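Some thoughts about letter writing, because last week I wrote my first long letter in English. It took me eight evenings. A thread.

My friend Roos Van der Linden moved to Hollano two years ago. We used to send voice messages, but I never knew what to do with my voice. On paper I can cross out a word and look for a better one.

I write sitting on the floor of the bedroom, with a tray on my knees. It is not good for the back.

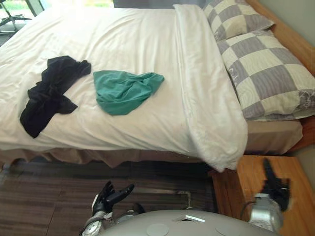 Checkered pillows, white duvet.

My difficulty is the beginning. In my language we ask first after the health of the whole family. In English this sounds like a doctor. So I started with the weather and then I felt ashamed, and I started again with the neighbour's lemon tree.

The second difficulty is "would". I asked Pierina Gatti, who teaches the evening class, and she told me to use it less. My letter had 29 of them.

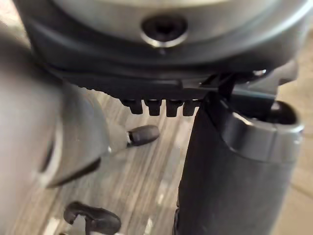 Skurnik Letter Writers' Club
We meet in the library in July, all languages are welcome. Bring your own paper. Thin paper is cheaper to post overseas, but the ink goes through, so I write on one side only.

My letter came to 542 words. Roos answered with a postcard! I was a little disappointed, then I read it again and it was very kind.
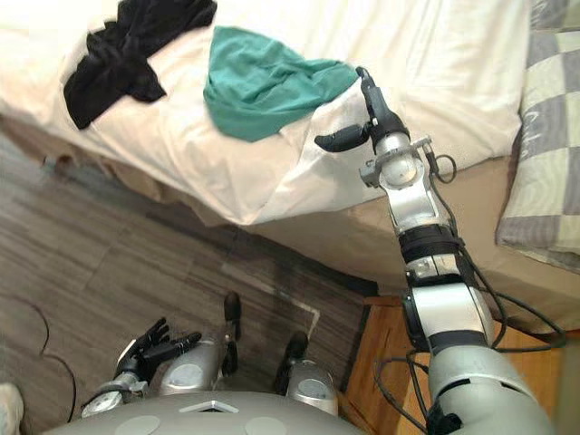

Bedroom, wooden floor.

A question for people who write often: do you keep a copy? I did not, and now she answers things I don't remember saying. She writes "yes, the same colour as your aunt's", and I have no idea what colour.
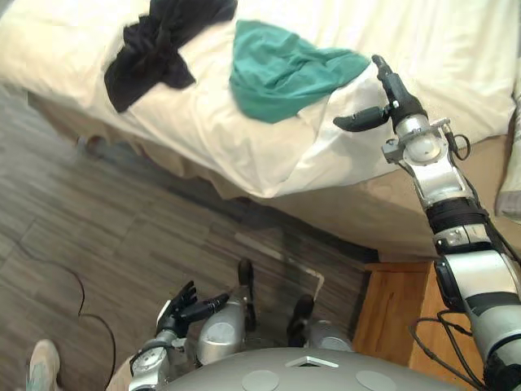 I have started the next one already. This time I will copy it into a notebook before I close the envelope, even if my hand hurts.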